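Last updated: 2022-10-22
2 min read

Gazetteer cleanup, Jurnotura index. Reran the place-name matcher on the Samuel and Kings entries. 1,078 headwords in, 20 unresolved. Most of the 20 are Gibeah / Geba / Gibeon mix-ups, same as in April.

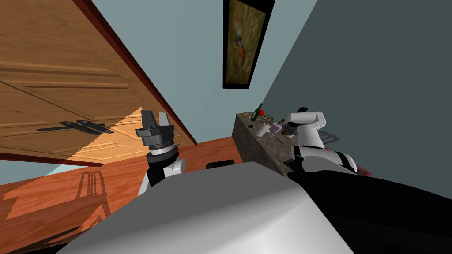 Left gripper, fingers up, against the underside of the door.

Ramah: split into separate records by tribe. Conderis still merges Ramah of Benjamin with Ramathaim-zophim. Left the merge flag on, note added. 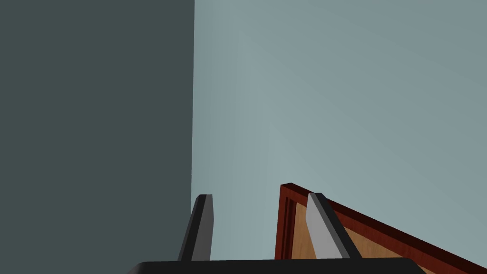 Dark gray panel, pale wall to the right.

Citation parser drops the verse when "compare" comes before the chapter numeral. Patched. 6 entries need a hand check: Nob, Anathoth, Michmash, Mizpah, Aphek, Beeroth.
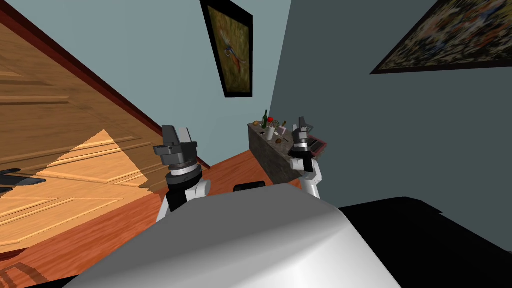 Both grippers and the top of the body shell.

Malinowski sheet spells En-rogel without the hyphen. Keep both forms, hyphenated one as headword.

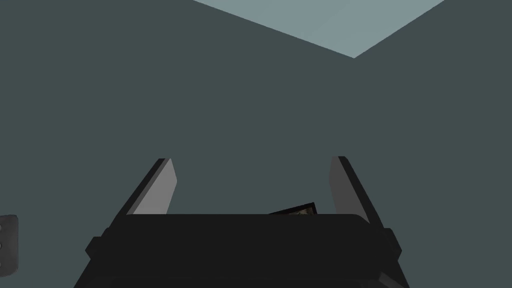
Black gripper, wide open.

Trastalard export stops at 2,000 rows. Split by initial letter before the next run. Still open: whether Gallim gets coordinates or stays "site uncertain".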